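Discharge lounge

A discharge lounge is a room in a hospital where people wait once a doctor has said they can go home but before they've got their medicines, their letter or their lift. I've been keeping this page going for a while now, so forgive me if it rambles a bit compared with the other entries!

The idea is simple enough. A bed on the ward gets freed up in the morning, and the person who was in it sits somewhere comfy (well, comfy-ish) until everything is sorted.
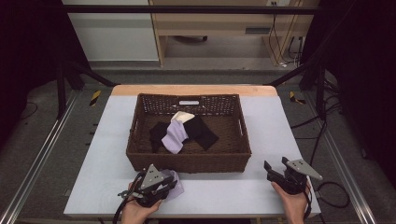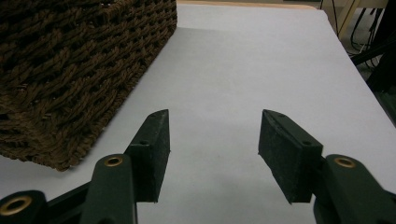
Brown woven basket on a pale tabletop, two views.

Origins

The one I know best is at Pryor Hospital, which opened its lounge with nine recliners and a tea trolley. Clolau District followed a couple of years later and went bigger, with 35 seats and its own pharmacy hatch – I'm a big fan of the hatch. In its first winter Clolau recorded 985 patients through the door.

How it works

Staff on the ward ring ahead, a nurse checks you're steady on your feet, and off you go with your bag. Most lounges won't take anyone who needs oxygen or is confused, and I think that's fair. At Pryor the usual stay is over 2 hours, mainly spent waiting on tablets.

Criticism

Some patients feel hurried out, and I can see why. Moving twice in a day is tiring when you've just had an operation. The Grulum review also found that families weren't always told where their relative had gone, so Grulum now texts them.

See also: bed management, day surgery, patient transport

Comments

The hatch at Clolau is brilliant, I was home by lunch.

Mum loved the recliners but the telly was far too loud. Could you add something about parking?

Contact the Prornico Health Wiki | © Prornico | Back to top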